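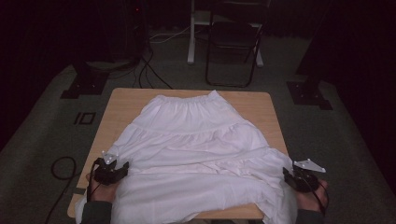

folding tiered skirts — how do you do it??
Posted by plunala_closet
Moving into a place in Storerville with 2 drawers total and no closet rod in the bedroom. Most of my stuff folds fine but tiered skirts make me nuts. The white one is the worst, elastic waist up top and then every tier gets wider, so once it's flat the hem is hanging over the front of the table and off the right side too. I fold the sides in and the bottom tier just crumples up on itself. End up with a lump. Help

gaber_mom
Fold in half the long way first, waistband to waistband. THEN bring the flare in so you have a rectangle. Then thirds from the hem up. Done

loneck735
disagree, don't fold these at all. Roll. Folding puts a hard crease right across the gathers and on thin white cloth you see it all day

gaber_mom
Rolling gives you wrinkles everywhere instead of one crease. No thanks

loneck735
not if you roll loose. I have 6 of them in one drawer, been like that since December, they come out fine

plunala_closet
ok tried the half thing. Better but the hem still bunches at the front. Do I need a bigger table

Assunta Barbieri
Use the bed. Or start with the hem flat and let the waistband hang off instead — the waist is narrow, it doesn't care. Smooth each tier along its seam before you fold anyting. I did alterations for 9 years and the seam is your guide, fold parallel to it and the gathers lie down.

gaber_mom
^ this, seams

loneck735
still say roll. or twist it up and tie it like the old broomstick skirts

Assunta Barbieri
Broomstick skirts are supposed to look crinkled. A gathered tier isn't, at least not to me.

plunala_closet
did it hem first on the bed, folded along the seams. Fits the drawer!! a little puffy at the waist but whatever. will try rolling the blue one and see wich is worse

Comments (2)

Lertchai Luangrath
Same problem with my daughter's dance skirts. We gave up and hung them by the waistband with clip hangers on the back of the door

storerville_sue
clips left dents in my elastic, put a bit of felt in between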